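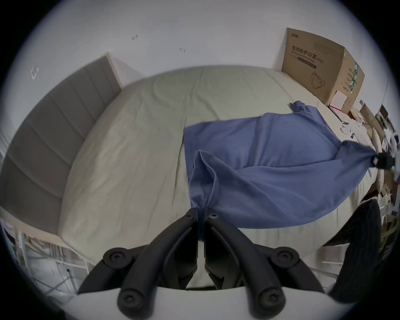

*Blue cloth going over the bed, pinched at the gathered edge.*

# skurora-folding

Hi! So this is my folding repo, a pile of pictures and notes on spreading, shaking out and folding laundry on top of a made bed. I started it in May as a plain text file called `shirts.txt` and it kind of got away from me.

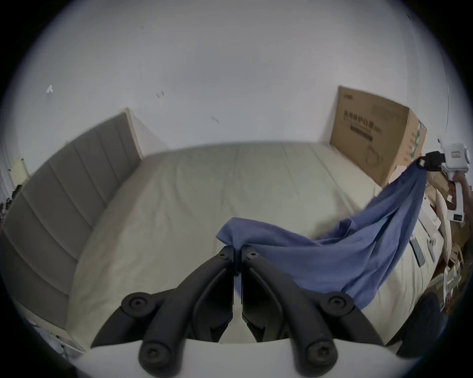
**Notes and labels by Cempaka Menon**

The part I care about most is the bit before the folding. Everybody wants to talk about the neat square at the end, but if the fabric is twisted when you put it down, you're going to be picking at it forever (ask me about the sleeves). Pulling it taut over the bed first helps a lot – I tagged those steps `stretch`.

## What's in it

| folder | entries |
|---|---|
| `spread/` | 133 |
| `fold/` | 86 |
| `bed_only/` | 15 |

`spread/` covers anything from the first pinch to the cloth lying down. If I couldn't tell whether it was a spread or a fold, it went in `spread/`. Sorry, I was tired. 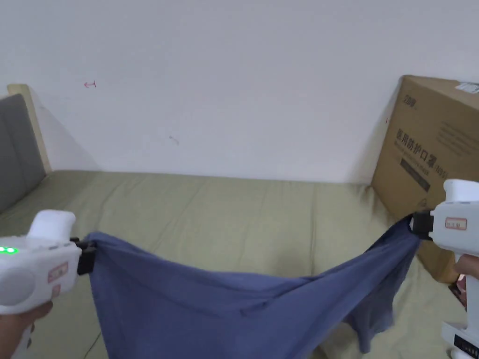

*Two corners up, the middle left to sag.*

## Labels

- `pinch` – one edge held
- `swag` – two corners held, cloth hanging between them
- `stretch` – cloth pulled tight
- `flat` – cloth lying down

I don't label the type of garment. I tried, and a bunched-up T-shirt and a bunched-up pillowcase look way too much alike! Please don't trust color names in the old notes either. I wrote "green", "beige" and "cream" for the same fitted sheet depending on the light.

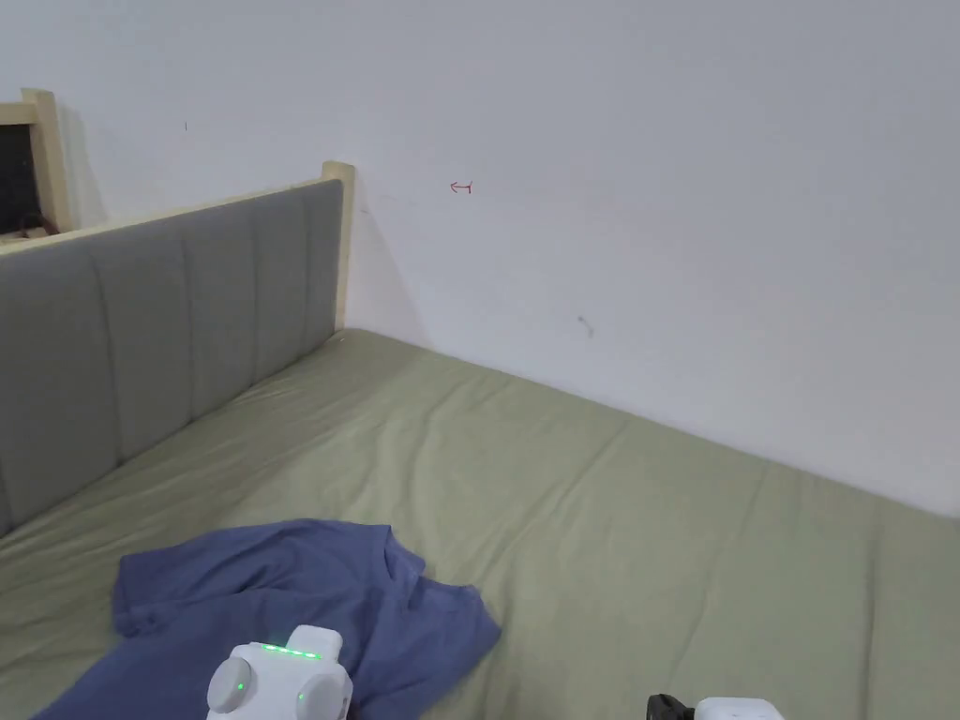
Cempaka Menon

## The bed

`bed_only/` is for comparing against. The headboard is gray and padded in channels, with a light wood rail on top, and it makes a handy landmark when you're working out which way a shirt is facing. Marks on the white wall are left in, so don't go labeling them as lint like I did in the Osex branch.

## To do

- rename `swag`, I guess? It's grown on me
- merge the Osex branch
- redo the `flat` labels in `fold/`, they're sloppy past entry 15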